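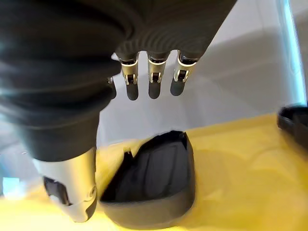 Yellow work surface with a ribbed gray sleeve above it.

Innes Matte Yellow Surface Coating, 2-part kit
Sold by Wavham Shop Supplies

We sell a lot of paint that is supposed to be tougher than other paint, and we have stopped believing most of the labels. The Innes coating is one we kept in the catalog after trying it on our own packing benches, and even so there are claims on the can we would take with a grain of salt.

What it is: a two-part, water-based coating for shelves, benches and table tops. You mix the base and the hardener, stir for longer than you think you need to, and roll it on. One kit covers 30 square feet with two coats. The can says more. It may be possible on glass, but we have never gotten there on anything a customer would own.

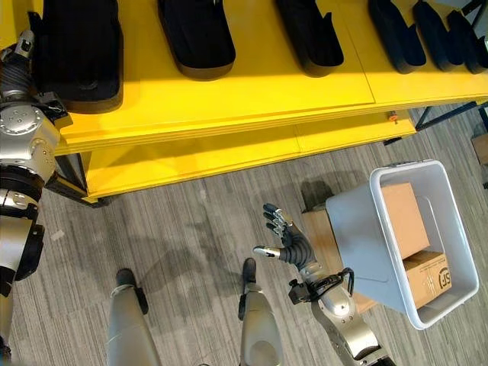
Yellow is the color people order most, and it has the usual yellow problem, which is poor hiding power. Over white primer, two coats will do. Over bare steel or dark wood, plan on three, or buy the Jovus gray primer and save yourself a coat. The maker calls the yellow "self-priming." We would not rely on that.

Wear
The sales sheet quotes 2,540 rub cycles before the color shows loss. We asked what the rubbing was done with and got a polite reply that did not answer the question. Our own benches were coated in June, and the front edges have dulled where boxes get dragged across them. The middle is fine. For a shelf that holds light stock, you will probably never see wear. For a bench where metal parts get slid around all day, buy a rubber mat and forget about paint.

Cleaning
Soap and water. Marker ink comes off if you get to it the same day. The Cledent spray cleaner often sold alongside this coating does nothing that dish soap doesn't, so we dropped it.

Drying
Dry to the touch overnight. Give it a full week before you load a shelf – rubber soles and soft plastics will stick to it if you rush, and they leave marks.

Details
Finish: matte (closer to satin, in our opinion)
Colors: yellow, light gray, white
Coverage: 30 sq ft per kit, two coats
Pot life after mixing: 2 hours
Price: $26 per kit
Returns: unopened kits only

Page last checked 10 Oct 2021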